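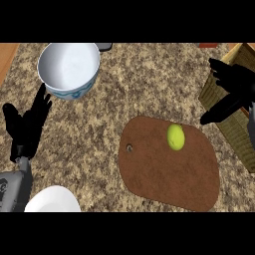 A white bowl with a blue wavy band, on a speckled worktop.

14 shares 2 comments

Lizelle Le Roux has been making soup for strangers for ten years and would like it known that she doesn't much care for soup.

"I like toast," she says. "But you can't run a supper club on toast. I did try, one February. People were very polite."

Zomia, her supper club in Bastbridge, seats up to 30, provided two of them are prepared to share the piano stool. It began after she lost her job at Visser, where she wrote instruction leaflets for kettles. "Fill it, switch it on. They wanted 2000 words. I suppose I learned patience, or how to pad."

The menu is decided at four in the afternoon, sometimes later. Guests who ring ahead to ask what they'll be eating are told it will be hot. I ask whether this puts anyone off. "Yes," she says, and looks pleased.

Her neighbour Aicha Erraji now cooks every other month, and her evenings sell out first. Le Roux has noticed. "Aicha's lentils are better than mine. I taught her that recipe, so you can imagine how I feel about it."

Erraji, reached by phone, remembers it differently. "She gave me a recipe with no salt in it. I put the salt in."

Will there be another ten years? Le Roux thinks about this while wiping down a table that she has already wiped.

"My knees say no. But I've just bought all those onions."

14 shares 2 comments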